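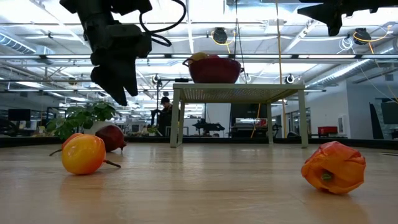
Small peppers on the table, with a red bowl up on the little mesh stand.

Filed under: Kitchen Tips / Fruit & Veg / Small Spaces

I love a raised stand on a kitchen table! A low one with holes punched in the top gives you a second level for the fruit bowl, and the wood underneath stays free for sorting. Mine has been in daily use since February and I'd buy it again tomorrow.

Peppers first. Spread them out so you can look at each one, and set any wrinkled ones apart from the smooth ones. Wrinkled is fine for cooking — I chop mine straight into a pan of beans. Leave the stems on until you're ready to use them.

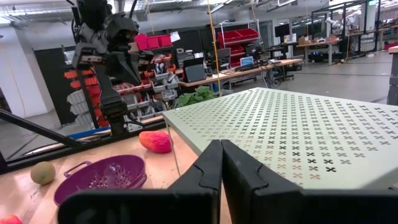 Next, get the colander out before you start, and keep it on the table beside the fruit. Rinse only what you'll eat today. Kiwis can skip the rinse if you're scooping them with a spoon, but do wash them if you plan to cut through the skin. Itzel Aguirre wrote in to say she slides a folded dish towel under her colander to catch the drips, and I've been doing it ever since — so much less wiping!

Give the stand a scrub with an old toothbrush now and then, holes included.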